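Ratska Sorting Blocks and Table Marking Tape

Item 1154. Sold by Skendumska. 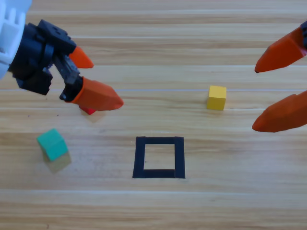
Yellow, teal-green and red blocks on a light wooden tabletop, with a square marked out in dark tape.

The Ratska set is made for sorting, placing and simple stacking on any flat table. Blocks are sold by color in bags of 60 or in mixed boxes of 600. Each order includes one roll of dark marking tape, used to lay out target areas on the work surface.

Finish

The blocks have a matte surface, which cuts glare under overhead lamps. Color runs through the full thickness, so a chipped corner does not show a different shade underneath. Edges are lightly eased. Wipe with a damp cloth and mild soap. Do not soak.

Marking tape

The tape tears by hand but gives a cleaner corner when cut with a blade. For a hollow square, cut four strips to the same length and lay them edge to edge. Overlapped corners leave a small ridge that a block can catch on. Press each strip down from the middle outward. On oiled or waxed wood, degrease the surface first and let it dry.

Remove the tape slowly at a low angle. Residue comes off with Raviton cleaner (sold separately). Test on a hidden spot before cleaning a varnished top.

Ordering

Mixed boxes ship flat-packed in trays by color. Single-color bags can be combined on one order – state the colors in the notes field. Orders of 100 bags or more are quoted separately. Orders received by noon on Friday leave the warehouse the same day.

Comments

Aoife Tully: Tape holds well on our birch tops. The first roll left a faint line, gone after one pass with the cleaner.

Rok Mladenović: Is the tape sold without the blocks?

Jyoti Jaiswal (Skendumska): Yes, single rolls are listed under Tape and Marking.

Darragh Ó Conaill: Teal is greener than I expected from the color chart. Fine for our use.

Related items

Ratska Block Tray, stackable
Marking Tape, single roll
Raviton Surface Cleaner
Ó Dálaigh Table Mat, plain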